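Marnport Residents' Forum – Shared Kitchen – Steaming buns from the freezer

Harbourside_Catering wrote:
Members preparing Saturday breakfast are asked to note the following. The electric steamer should be filled with 235 ml of water. Frozen buns require 8 minutes from the first steam. They should be spaced apart in the basket, as they swell and will otherwise tear when lifted.

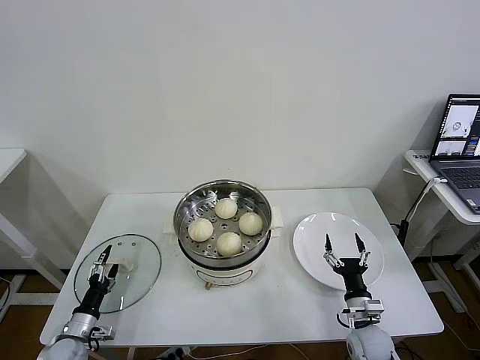

Four buns in the basket, lid and plate on the table.

Block2_Secretary replied:
I must respectfully disagree with the quantity of water. Our Grulline steamer ran dry at 235 ml in May. The Nestadico handbook for the kitchen asks for roughly 600 ml, and I would suggest that members follow it.

Harbourside_Catering replied:
The handbook figure applies to two baskets. For a single basket it is excessive, and the lower buns become sodden.

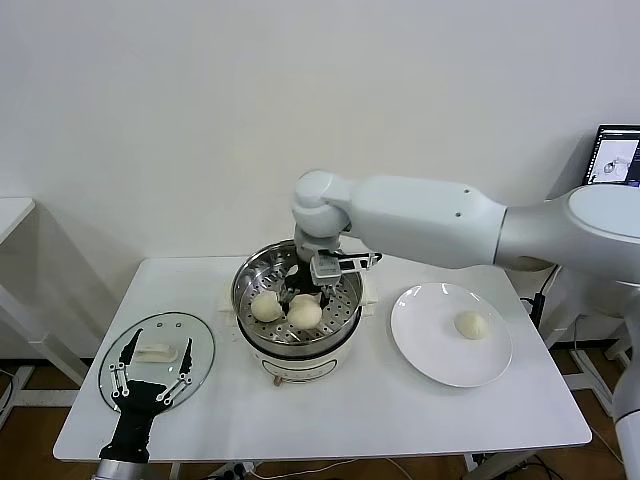

I would add that buns should be moved to the plate one at a time. The lid is best laid flat on the table, clear of the plate, so that drips do not reach the food.

flat746 replied:
May I ask whether the Fu buns from the corner shop need the same time? Mine were still firm in the middle.

Block2_Secretary replied:
They are larger – please allow a further two minutes. The question of water remains open, and I have asked for it to be placed on the kitchen notice.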